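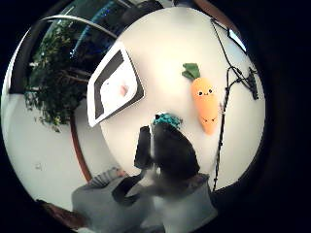 Do I need to know how to code to join the Drumbridge robotics club?

New members start with sorting tasks and pick up the coding as they go. Bring a laptop if you have one.

How long are the sessions?

2 hours, with a short break. The first part is practice at the table

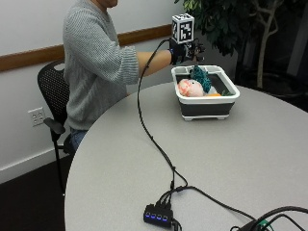
and the rest is for going over recordings and fixing whatever needs fixing. Beginners work in pairs – you can choose your own partner.

Can I miss a week?

Yes. Tell Ajith Bangera first.

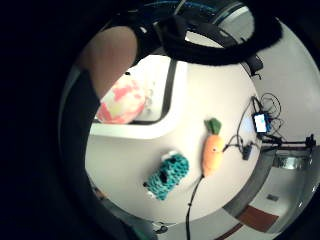
Faraji Mosoti adds that anyone entering the Skerkbridge contest in January should try not to miss two in a row.

Print this page
E-mail this page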